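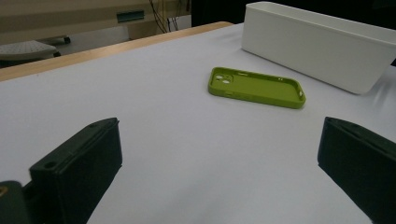
**Figure 3.** Phone case, open side up, between the two fingers of the Tiltolach hand tool, with the white bin behind it.

### 4.2 Building the fingers and picking the task

I'll say it straight away: the fingers went through far more versions than the rest of the tool put together. Wenjie Wei drew the first pair one evening in the shared workshop, and they looked lovely on screen, but they were hopeless at picking up anything flat! The tips were too round, so they rode up over the rim of whatever we aimed them at. We squared them off, made them a good deal chunkier and ended up with the blocky shape in Figure 3 (the small round holes in the tops were kept through all the later prints).

The task itself is dull on purpose. You pick up the case, you put it in the bin, you do it again. Faustine Bodin wanted something softer, a sock or a sponge, and we argued about it for most of May. I held out for the case, as it is bendy enough to forgive a clumsy grip but still has a rim you can get hold of, and the bright green is a gift when you are sorting through recordings late at night. We logged 1,381 tries in all. Of these, 423 were thrown out, mostly for bad timing between the tool and the laptop, and I'd guess a fair few more should have gone with them.
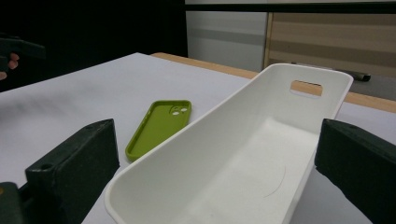

Where you start from matters more than I had expected, and our first plan, which we called Zusine, took no notice of it whatsoever. We simply put things down wherever there was room and got going. That made for a nice varied set, but some layouts were much harder than others and we had no way of telling which. So for the second plan we wrote the starting layouts down on cards. One card has the case lying beside the bin with its long side more or less in line with the bin's, and the tool reaching in so that the bin sits between the fingers. It's an awkward one, with the bin's wall very close to the right finger and hardly any room to swing round towards the case. I put 349 tries into the close layouts alone, and my wrist still remembers them.

Faustine then ran 100 more with the spring from the old Husar build fitted, which closes a bit more slowly. She liked it, Wenjie didn't, and I kept changing my mind. The grip scores for both springs are in Section 4.3, along with the printing settings for the fingers.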